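Evley Skin Care Help Desk
Ticket 460: Vevercombe body lotion, pump jammed and lotion rolling up on skin
Status: Solved
Opened: 3rd June
Product: Vevercombe Daily Body Lotion, 450 ml pump bottle
Bought from: Nallusstead store

Message from customer

Hello there! I hope I've picked the right form, as there were two and they both looked like the one I wanted. I've been using your Vevercombe lotion since April and I have to say I've loved it (my elbows haven't looked this good in years), but the second bottle is giving me two kinds of trouble and I can't tell if they're connected.

First, the pump. It worked fine for the first week, then it started giving me a tiny dot of lotion at a time, and now it goes down and stays down. I can pull it back up by hand but nothing comes out. The bottle is still nice and heavy, so I know it isn't empty.

Second, when I unscrew the top and scoop some out with my fingers, the lotion goes on all right and then a minute later it rolls up into little crumbs, a bit like eraser bits. The first bottle never did that. I do use the Bittencourt sunscreen on my arms and neck in the mornings, and I got a new tube of that too, so maybe it's the sunscreen? I paid $44 for the pair of bottles and I'd hate to throw one away.

Thank you so much for reading all this!

Reply from Evley care desk

Good morning, and thank you for such a kind and thorough message! You did pick the right form, and I'm very glad to hear about your elbows. I'm sorry the second bottle is being difficult. Let's take the pump first and come back to the crumbs.

Could you try the following when you have ten minutes?

Unscrew the pump and wipe off the tube with a paper towel.
Fill a mug with warm tap water, warm like a bath, and stand the pump in it with the tube pointing down.
Press the pump slowly until clear water comes through the nozzle. Fifteen presses or so is normal, and the first few may feel stiff.
Lift it out and keep pressing until it blows only air.
Let it dry completely before it goes back in the bottle. Overnight is best.

Please don't put a pin or a toothpick in the nozzle. I know it's tempting, and I've done it to my own hand soap, but there's a small spring and ball in there and they don't go back once they've moved.

While it dries, would you let me know three things: the batch code stamped on the bottom of the bottle, where the bottle has been sitting day to day, and the order you put things on in the morning?

Message from customer

Well, the mug worked, or half worked. A plug of dried lotion came out the size of a grain of rice, which was oddly satisfying, and then the water ran through. I left the pump out to dry like you said. This morning it gave me two good squirts and then went back to dots.

The code on the bottom is rubbed off, I'm afraid. I can make out a 7 and nothing else. The bottle was on the bathroom windowsill, which gets the sun until lunchtime, and I've since moved my bits and pieces to the table in the spare room. In the mornings I shower, put lotion on, put sunscreen on right after, and get dressed. I'm usually running behind so it's all a bit of a rush!

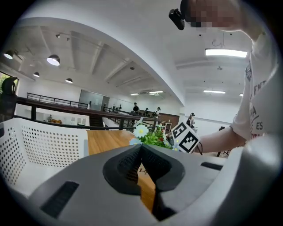
Thank you for trying the mug, and two good squirts is real progress. I think the windowsill is our answer, or most of it. Vevercombe has a fair amount of shea butter in it, and when a bottle warms up every morning and cools down every night, the butter can come out of the blend and set into soft lumps. Those lumps block the tube, and they'd also explain a lotion that feels different from your first bottle. The table sounds like a much better home, as long as the sun doesn't come round to it in the afternoon. The white basket with all the little round holes in its sides would do nicely for bottles, too, with air getting in around them, and you could leave it right there on the wood to the left of the daisy. I'd only put a folded washcloth in the bottom to catch drips.

Now for the crumbs. We call that pilling, and it happens when one layer hasn't settled before the next one goes on top. It can happen with any lotion and any sunscreen, so I wouldn't blame the Bittencourt tube just yet. Would you be willing to run a little test for three mornings?

Morning one: lotion only, on one forearm. Leave the sunscreen off that patch and keep your sleeve down if you're going outside.
Morning two: your usual amount of sunscreen on the same forearm, no lotion.
Morning three: a smaller amount of lotion, then breakfast, then your usual amount of sunscreen, patted on instead of rubbed.

If you get crumbs on morning one, the lotion itself is off and I'll replace it straight away. If your skin stings, itches or turns red at any point, please wash it off, stop the test and write to me.

Message from customer

Test results! I feel like a scientist.

Morning one: crumbs. Not many, but they were there, mostly near the wrist.
Morning two: no crumbs at all, lovely and smooth.
Morning three: crumbs again, and I waited through two slices of toast and a phone call.

No itching or redness on any of the days. I also poured a bit of the lotion into a saucer, which you didn't ask me to do but I got curious, and there are definitely soft white lumps in it. The pump has given up again as well.

Reply from Evley care desk

That is a beautifully run test, and the saucer was a very good idea! The lumps and the crumbs on morning one settle it for me. The lotion has separated, and shaking or warming it won't bring it back, so please stop using that bottle. The sunscreen is fine to carry on with.

I've asked the Nallusstead store to hold a new bottle for you at the counter. Just give them the ticket number. You don't need to bring the old one back, and you don't need the receipt. I've asked them to add a spare pump too.

When you open the new one, press a little onto the back of your hand and check that it looks smooth. Then carry on as you did with the first.

Message from customer

Picked it up yesterday afternoon. Smooth as anything, no crumbs this morning, and the pump works on the first press. The spare pump is in the drawer. Thank you for being so patient with me, and please go ahead and close this.

Desk note: Bottle and pump replaced. Batch code unreadable. Cause logged as heat separation, product kept on sunny windowsill. Closed at customer's request.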